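Crafts > Woodwork > Materials > Wood grain

Search this site Go

Wood grain

Wood grain is the direction, texture and pattern of the fibres in a piece of timber. The word is used loosely, and joiners may mean any of the three by it.

Pattern depends largely on how the log is cut. Boards sawn straight through the log, known as plain-sawn or flat-sawn, often show arched lines called cathedral figure. Quarter-sawn boards are cut with the growth rings at 60 degrees or more to the face and show straighter, closely spaced lines. They move less across their width as the air gets damper or drier.

Planing is done with the grain where possible. Working against it lifts the fibres and tears the surface. Where the direction changes along a board, a sharp, finely set blade or a scraper is used.

Pale woods show dirt and glue marks easily. At the Saltthorpe workshop, tabletops are sanded along the grain and given 2 thin coats of hard wax oil, left overnight between coats. Clear oil-based varnish tends to yellow light timber over the years.

See also: Veneer; Knot; Quarter sawing

Shared 40 times | 15 comments 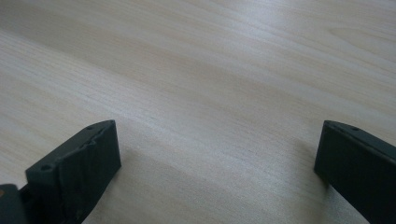 Jasmina Stojanović: The planing section should mention end grain as well. It soaks up far more oil than the face and goes darker, so I sand mine finer before the first coat.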